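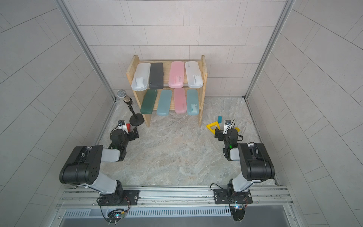 Photo: Fotini Spanos

Search this guide Enter keyword Go

Section 4. Setting up the Lilix drip feed unit

Use this section after the header pipe and drip lines have been laid and flushed. The unit mixes liquid feed into the irrigation water before it reaches the crop. It suits outdoor vegetables, soft fruit and tunnel crops on beds.

Before you start

You will need a clean bucket, a measuring jug, a soft brush, thread tape, an EC meter and a pair of gloves. Have the label of your feed to hand. The rates on the label come first, and nothing in this guide replaces them.

CAUTION: Do not connect the unit to a mains supply without an approved backflow preventer. Feed solution must never be able to run back into drinking water.

CAUTION: Wear gloves and eye protection when handling concentrate. Never mix concentrates containing calcium with those containing phosphate or sulphate in the same tank. They form a solid that blocks the injector and the drippers.

4.1 Fitting the unit

1. Close the main valve and open the end caps on the drip lines to let the pressure out.

2. Fit the mesh filter upstream of the unit. The arrow on the filter body points the way the water flows.

3. Wrap the threads with tape and screw the unit in by hand. Finish with a quarter turn of the spanner. The housing is plastic and will crack if overtightened.

4. Push the suction tube on to the side port and slide the clip over it.

5. Drop the weighted end of the tube into the stock tank. It should hang clear of the bottom, where sediment collects.

6. Close the end caps, open the main valve slowly and look for drips at both joints.

Note: The unit must stand upright. If it is mounted on a post, use both brackets.

4.2 Mixing the stock solution

1. Half fill the stock tank with clean water. Rainwater is fine if it has been filtered.

2. Measure the feed and add it a little at a time, stirring as you go.

3. Top up to the line and stir again until nothing is left on the bottom.

4. Put the lid on. Light in the tank encourages algae.

5. Write the feed, the strength and the month on the tank.

The tank supplied with the standard kit holds 60 litres. Mix only what you expect to use in a fortnight. In cold weather some feeds drop out of solution overnight, so stir before each use.

4.3 Setting the rate

1. Turn the dial to the lowest setting.

2. Run plain water for a few minutes, then open the suction valve.

3. Collect water from the dripper furthest from the unit and test it with the meter.

4. Raise the dial one step at a time, waiting between steps, until the reading matches your target.

5. Lock the dial with the collar.

For established tomatoes in soil, many growers work at an EC near 2,000 microsiemens per centimetre. Seedlings, beans and strawberries need a good deal less. Test your water on its own first — hard water may already carry a fair part of the reading.

Note: Do not chase a low reading by turning the dial up sharply. Check the filter first.

4.4 After each feed

1. Close the suction valve and run plain water until the last dripper reads the same as your supply.

2. Rinse the filter mesh and brush off anything stuck to it.

3. Wipe the end of the suction tube before putting it away.

Drain the unit fully before the first frost. In most gardens September is a sensible time to order spare seals. If the injector clicks unevenly, see Section 7.

Comments

Savvas Kokkinos
Does the Ekier filter fit the inlet thread, or do I need the adaptor? The old guide said one thing and the box says another.

Melina Karagiannis
Savvas, mine needed the adaptor. Put tape on both ends of it.

Struan Pringle
Step 5 in 4.1 is worth reading twice. I had the tube sitting on the bottom all last summer and kept blaming the drippers.

Paraskevi Psarras
Could you add a table for peppers? I am growing on raised beds with quite hard water.

Contact us | Copyright Inex Growing Systems | Back to top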